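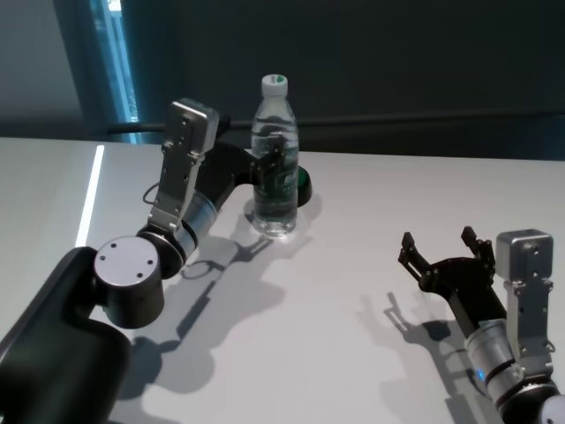 The Bottle on the Table
Storing, serving and reusing bottled water at home

Few household goods are handled as often, or considered as little, as a bottle of drinking water. It is bought by the case, carried in from the car, placed wherever there is room and opened when someone is thirsty. The purchase receives some thought. The keeping of it receives almost none, and a good deal of water is wasted as a result.

The readers' survey carried out by this magazine's home section drew 368 replies. Most concerned storage, and a large share described the same situation: several opened bottles in one home, all partly full, with no one able to say which belonged to whom or when each had been opened. The household desk at Sisico, where the survey was prepared, had expected questions on taste and price. Those came second.

Choosing a place

A case of water is heavy, and it should be kept low. The floor of a closet or the bottom shelf of a pantry will serve well, provided the spot is cool and out of direct sun. Garages are a common choice and a poor one. Temperatures there rise sharply in summer, and the same shelves often hold paint, fuel and cleaning products, whose odors can pass into thin plastic over time. Where a garage is the only space available, the water should stand on its own shelf, away from chemicals and off the concrete.

Cases should be rotated in the same manner as canned food. New stock goes to the back, and older stock is moved forward. Households that keep water for emergencies may find it convenient to check the supply in September, when many families are already sorting closets for the change of season.

At the table

The ordinary disposable bottle has a practical shape for the table. It takes up little room, and its contents can be judged at a glance. A clear plastic bottle with a dark green label and a white cap looks quite at home on a plain white tabletop, where little else competes for attention. The same bottle set down among papers, keys and yesterday's mail is soon overlooked, and a fresh one is opened in its place.

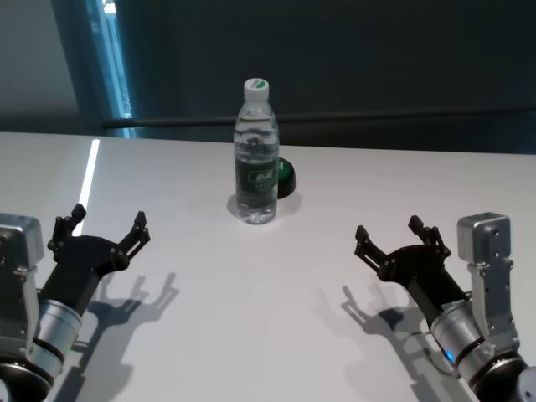
For this reason the home section recommends a fixed spot for opened bottles. A small tray on the counter is sufficient. Anyone who wishes to drink looks there first, and a new bottle is opened only when the tray is clear. The families in Brastance who tried this arrangement for 60 days reported that the habit was easy for adults to adopt and somewhat harder for teenagers.

Caps should be replaced between drinks. An open bottle near a keyboard or a stack of schoolwork is an obvious hazard, and a narrow, light container tips more readily as it empties. On a desk, the safest position is toward the middle of the surface, well clear of elbows and cords. Initials may be written on the label with a permanent marker, or a colored rubber band may be slipped over the neck.

Once a bottle has been drunk from directly, it is best finished the same day or kept in the refrigerator. Water poured into a glass leaves the rest of the bottle in better condition — a point worth raising with children, who tend to share.

After the last drink

Disposable bottles are not made for long service. The plastic scratches, the ridges are difficult to clean, and the narrow neck will not admit an ordinary brush. Leftover water can go to houseplants or into the kettle. The bottle should then be emptied fully and placed in the recycling. Rules on caps vary from town to town: Gatchalian asks that they be left on, while Brandel collects them separately. The local notice should be consulted.

Homes that go through more than one case a week may wish to consider a pitcher or a refillable bottle for daily use, keeping the sealed supply for travel, guests and power outages. Two refillable bottles per person are generally enough, one in use and one drying on the rack.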